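Search stories, authors, tags

The Handoff

Tatiana Hájek was paid by the example. Prelard wanted 2,000 of them by the end of May, and on the night it went wrong she had 126 left to do.

She worked from four in the afternoon until the building locked. A task card came up on the screen, she moved the arms through it, and she pressed the pedal to save or the key to throw it away. The learning system got the saved ones. She had never met anyone who worked on it.

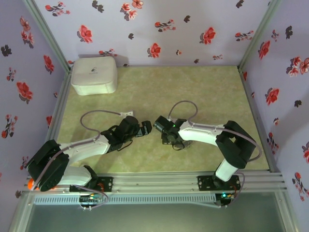
The arms on their rail, grippers almost touching.

Leandro Zúñiga had the desk before her. He had put up the flowered paper himself. His mother had a kitchen like it, he said, and the system might as well learn in a kitchen. He left her notes under the keyboard. The last one said, "Stop fixing your mistakes so fast."

She thought about that for most of a shift. When she fumbled, she recovered in a second, and the example looked clean.
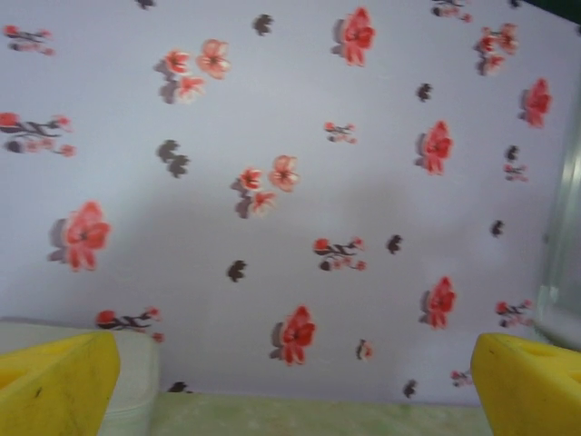
Around nine she called him.

"You want me to be slow?" she said.

"I want you to look like you don't know yet," Leandro said. "It doesn't know yet. How's it going to learn from someone who does?"

"They'll reject them."

"They rejected 16 of mine. Then they asked for more."

She could hear a television behind him, and a woman asking who it was. He said it was work.

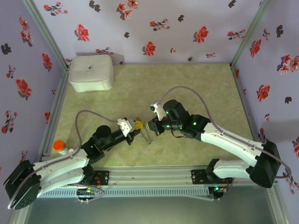
2 min read

The next card was a handoff, one arm to the other. Tatiana waited before she closed the second gripper. She backed it off, came in lower, and waited again. It took four tries. Her foot stayed over the pedal for a while, and then she saved it.

The counter said 125. She pulled up the next card.

Comments (2)

Žofie Charvát: I did this job for a year. The pedal is right.

Trinidad Cuesta: Would read more about Leandro's mother.

We use cookies to remember your reading settings. Accept / Manage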